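Folding Day, and Other Things I've Learned About Keeping T-Shirts Nice

I used to be a dump-it-in-the-drawer person. Everything clean went into the top drawer in a heap, and every morning I'd dig through it like a dog after a bone, and whatever I pulled out looked as though I'd slept in it. I was 39 before I changed my ways (better late than never!), and I've picked up quite a few habits since then that I'm happy to pass along. Some came from my mother, some from readers of this page, and a fair number from plain old mistakes.

Start before the wash

Most of what goes wrong with a T-shirt goes wrong in the hamper. A damp shirt wadded up under a towel will smell sour by morning, and no amount of perfume-y detergent really covers it. I drape anything sweaty over the side of the tub until it dries out, and then it can go in with the rest.

Turn printed shirts inside out. I know you've heard it before, but I mean every time, even when you're in a hurry. Those big rubbery letters rub against zippers and buttons and each other, and once they start to crack there's no going back. Cool water is kinder to them too. I keep a cheap mesh bag from Ultow for the ones I really care about, and it has held up very well, although the zipper pull came off the first week and I've been using a paper clip ever since.

Go easy on the soap. I used to fill the cap right up to the top line, and I couldn't understand why my dark shirts had chalky streaks across the shoulders. Now I use 2 tablespoons for a regular load, and if the water here were any softer I'd use less. Check your own bottle, of course, as they vary so much in strength.

Drying without the crunch

I love a clothesline, but a cotton shirt dried on a still day comes in as stiff as a cracker. Give each one a good hard snap before you hang it, the way you'd shake sand out of a beach towel, and hang it from the bottom hem so the peg marks land where you tuck it in. If it still feels stiff, 5 minutes in the dryer with no heat softens it right up.

For those of you using a dryer the whole way through, take the shirts out while they're just barely damp at the seams and smooth them flat with your hands. I can't tell you how much ironing this has saved me. The collar is the part to fuss over. Pull it gently into shape, press it with your palm, and leave it be.

Use the bed

I've tried folding on the kitchen table (crumbs), on the ironing board (too narrow), on top of the machine (everything slides off the back and lives there forever), and I always come back to the bed. It's wide, it's soft, it's the right height if you sit down or kneel beside it, and best of all you can't go to sleep until the job's done! Pull the spread up smooth first. A lumpy surface gives you a lumpy fold, and pet hair will find its way onto every dark thing you own, so a quick going-over with a lint roller is time well spent.
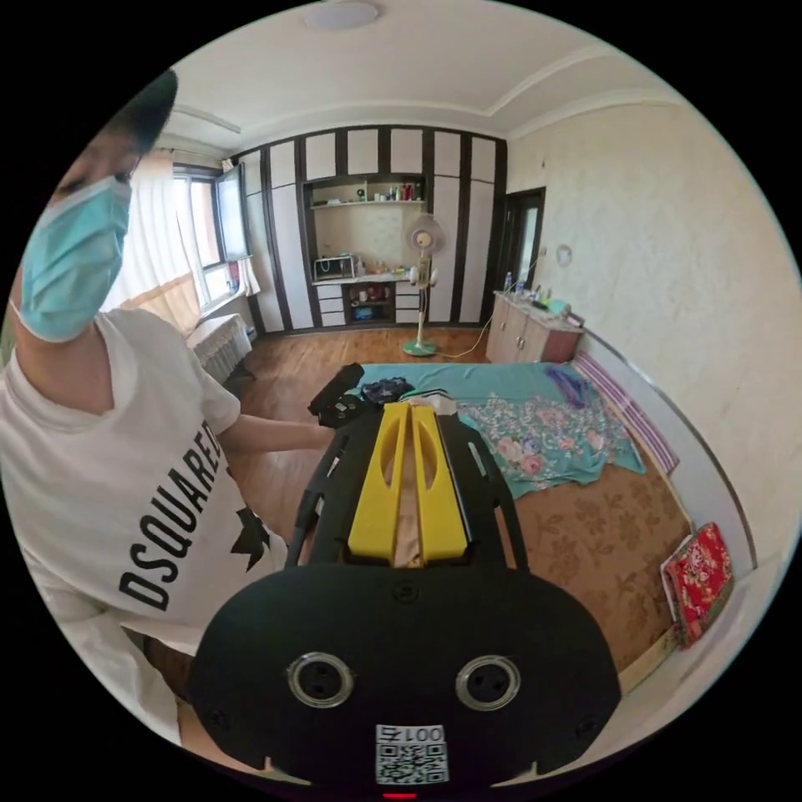 Sort before you fold anything. I make loose piles by the drawer they're going to, which sounds obvious, but for years I folded things in whatever order they came out of the basket and then had to take the whole tower apart again. Socks go off to one side and get done last, in front of the television.

If dust bothers you, do your sorting with the window open. Lint and old fluff get everywhere, especially when you're bringing out the summer things in March after they've been boxed up all winter. I sneeze my head off every single year.

The fold itself

Lay the shirt face down with the collar pointing away from you. Smooth it from the middle out toward the sleeves, bring one side in to the center of the back, and fold that sleeve back on itself so it doesn't poke out past the edge. Do the same on the other side. You should have a long, tidy strip. Then bring the hem up to a little short of the collar, and fold the whole thing in half again, or in thirds if your drawers are shallow like mine.

The front ends up on the outside, so you can see which shirt it is without unfolding it. Thick prints can stick to themselves in hot weather, so I slip a piece of plain tissue paper in if a fold has to land right across the lettering. Save the tissue from gift boxes, it's perfect.

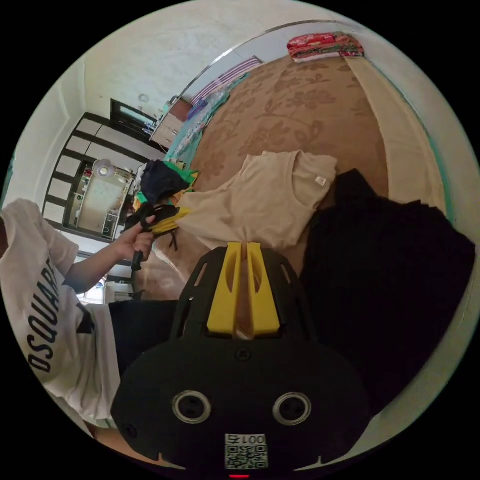 Stand them up in the drawer like file folders if you possibly can. I resisted this for ages because it seemed awfully fussy, but you really do see everything at once, and pulling one out doesn't topple the rest. When the drawer is half empty they'll flop over, so I fill the gap with a shoebox lid on its end, or one of those bamboo dividers. Mine are from Marchal and they're a bit springy, so watch your fingers.

A few odds and ends

A shirt with a stretched neck can be coaxed back a little. Dip the collar in very warm water, squeeze it out in a towel, bunch it up small with your fingers and dry it flat.

Yellowing under the arms does better with a paste of baking soda and water than with bleach, which made mine worse. Leave it on for an hour and rinse it well.

Cedar blocks lose their smell after a season. Rub them with fine sandpaper and they'll wake right up again.

Old shirts past saving make lovely dust rags. Cut off the seams and the hem first, and keep any part with a print out of the rag bag, as it only pushes the dust around.

Next time I want to get into fitted sheets, so if you have a method that works on a deep mattress, please do write in. I've got a king-size one waiting in the linen closet, rolled up in a ball.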